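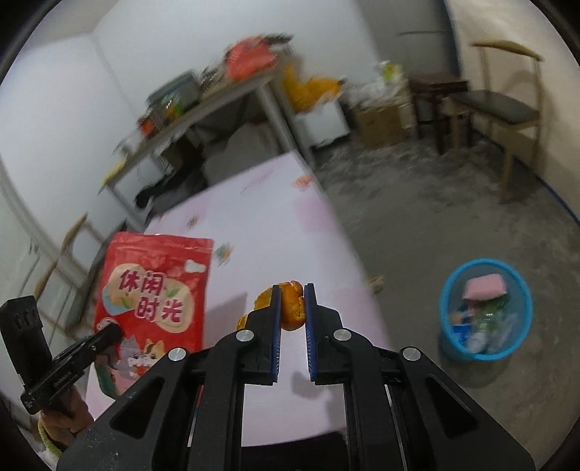
Packing fruit for a long train ride, what holds up?

moragt
Taking the train to Lamont in June, almost 30 hours in coach with two kids. Last time I packed bananas and we smelled them the whole way. What fruit do you all bring?

dinnes62
Mandarins, every time. I peel them at home the night before and put them in a lidded tub with a paper towel. No peels stuffed in the seat pocket!

Kyriaki_L
Nope, sorry dinnes62. Peeled ones dry out and get that leathery skin by lunch. The peel IS the packaging. Bring a bag for the scraps and you're good.

dinnes62
Mine don't get leathery. Maybe your tub leaks?

Kyriaki_L
My tub is fine lol. Also some of us on that train don't love the smell of citrus at 6 in the morning.

vasanthi_k
I'm with Kyriaki on leaving them whole, but for little kids I start the peel with my thumb so they can finish it. Grapes are good too (cut them up if yours are small). Skip pears, mine were mush before Marnent.

moragt
Kids are 4 and 7, so the thumb trick might work. Does the cafe car sell any fruit?

vasanthi_k
Apples when I rode, and they weren't cheap. I'd pack your own.

dinnes62
Still say peel them first. Let us know how the trip goes!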